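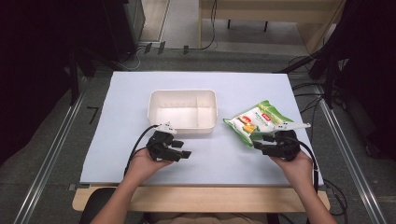 From the test kitchen: the butter tart question, settled for now

Every January the office on Beaulieu Street fills up with people who have sworn off sugar, so naturally that's when we decided to redo the butter tarts. The old recipe has been in this newsletter twice. It drew 61 replies the last time, and most of them were about raisins.

We'll get to the raisins.

The real trouble was the filling. Half of you said it ran down your wrist and the other half said it set like a hockey puck, and you were all using the same recipe, which made for humbling reading over coffee. I baked 13 batches between Christmas and the end of the month. My neighbours have started pretending to be out.

What changed: the corn syrup is gone and maple syrup is in, the dark kind, whatever your grocery store calls it this year. There's an extra egg yolk. A teaspoon of white vinegar goes in with the butter and you won't taste it, though you will miss it if you leave it out (batch six, may it rest). The salt has doubled. The pastry is still lard and butter, and I'm not taking questions on the lard.

Bake them low in the oven at 425 F for eight minutes, then drop to 375 F and watch them like a suspicious aunt. In my oven they want another nine. The centres should still wobble when you nudge the pan. If they've puffed up into little domes, take them out and call them firm-style.

Let them cool in the tin until you can stand to touch it, then run a thin knife around each one. Leave them overnight in there and you'll be eating with a chisel.

Now, raisins. I tallied the mail: 32 in favour, 13 opposed, and the rest wanted pecans or had written in about something else entirely, including one very long letter on the Itimton Fall Fair and its parking. The recipe is therefore printed plain, with raisins listed as optional, a compromise that has pleased no one in my own house. If you do use them, soak them in hot water first and drain them properly.

The full recipe is on the Zuvby site under Baking, filed beside the date squares. The Fomach folks are putting it on a card for the spring market as well, in larger type, as requested by several of you in fairly strong language.

Next month: soda bread, and why mine leans.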